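发圈、发夹也能当教材：Lillenberg家务动作采集进入第二个月

本报讯 要教会机器收拾一堆缠在一起的小东西，到底需要多少遍示范？Lillenberg项目组从二月起，就一直在跟这个问题较劲。

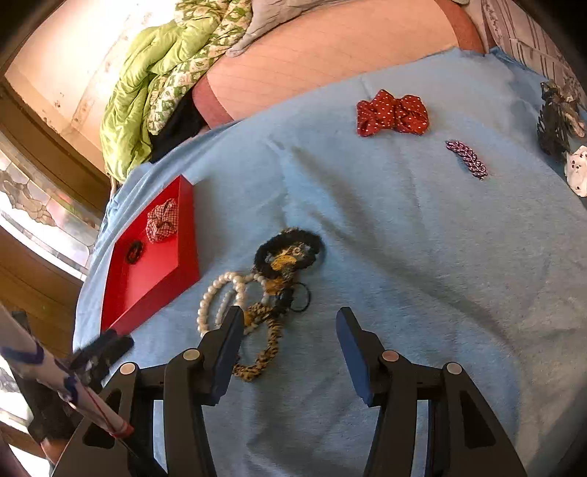

这一阶段的题目叫“小物归盘”，说起来再家常不过：采集员手持夹爪，把散在毯子上的发饰一件一件夹起来，放进红色的浅盘里。发圈、珠串、发夹混在一处，软的硬的都有，绒面的那种一夹就变形，细细的黑皮筋又爱跟别的东西勾在一起，往往想拿一根，带起来一串。项目组的同事笑着说，平时在家随手一拨拉就完的事，真要一下一下做给机器学，才晓得自己的手有多灵巧。

场地也选得很有生活气息，没有专门搭台子，就在普通人家的卧室里，床上铺一条浅蓝色的绒毯便开工了。绒毯会起皱，东西放上去高低不平，窗边的光线一天里也变来变去，这些在实验台上不大碰得到的情形，恰恰是项目组想要的。按照他们的说法，将来机器要进的是千家万户，各家的床单被子、各家的乱法都不一样，示范里头就得有这份“不一样”。

截至本周四下午，“小物归盘”已收下有效示范2072条，来自76户家庭。每户录制之前，采集员都会先和住户聊上一会儿，把哪些东西可以碰、哪些角落不方便入镜一一问清楚，然后再慢慢动手。每条示范只夹取一件物品，从夹爪张开算起，到物品落进盘中、夹爪重新松开为止。夹空了、掉在半路的也不急着删，另外归成一类，眼下攒了380条，留给后面的模型学习怎样补救。

负责整理数据的Brurine小组这阵子也没闲着。他们白天收片段，晚上逐条回看，给每一次夹取标上起止时刻和物品类别。最费神的还是那些缠成一团的，究竟算夹了一件还是两件，组里为此讨论过好几回，最后定下来：只要目标物离开了毯面，便按目标物记，连带拎起来的另加备注。训练用的软件由Mancuso提供，第一轮试训已经排上日程，先拿发圈这一类做起，发夹和珠串往后放一放。

另外告诉关心这件事的读者朋友，下一阶段的题目也有了眉目，打算从发饰换到袜子和手帕，计划再走访100户家庭，合作社区Godia的居民可以优先报名。家里不必特意收拾，平常什么样就什么样，采集员自带夹爪上门，录完会把动过的东西放回原处。有意参加的住户，到社区服务台登记即可，上午下午都有人接待。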